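Stalstead College students take gripper project to regional robotics challenge

February 13, 2018

Students at Stalstead College are to enter the Plesberg Challenge in March with a hand-held gripper project on everyday household objects.

The team of six, all members of the college's after-school robotics club, has been working on the project since the start of the autumn term. The challenge asks entrants to show how a two-fingered gripper can be guided to pick up and put down items that were not designed with machines in mind. Students carry the gripper by hand and record each attempt, and the recordings are then used to train the software that will control an arm at the event.

The club has logged 2,817 attempts to date. Of these, 646 involve woven items, which the students chose as their main subject after early trials with boxes and tins. Wicker gives a little under pressure and its surface changes from one row to the next, so the same approach does not suit every part of a basket. 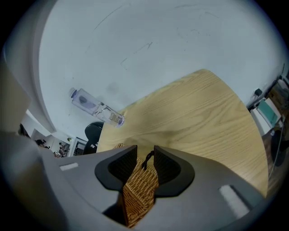
Başaran said that baskets had been a harder choice than the judges would have expected from a first-year entry, and that the club had been right to stay with them after a poor set of results before the winter break. The firm, which supplies parts to the club at cost, would be happy to see the same group enter again next year.

Practice sessions are held twice a week after lessons. Students take turns with the gripper, label the recordings and write up their results in a shared logbook, which counts towards the final mark. Entries are judged on reliability, the quality of the written record and a short talk given by the team.

Travel and entry costs are being met by a grant of £700 from the Groninside Schools Fund.

The college will hold an open evening before the event, at which visitors can try the gripper for themselves. Places are free but should be booked through the college office.

ENDS

Notes to editors

The robotics club is open to all students at Stalstead College. No previous experience is needed.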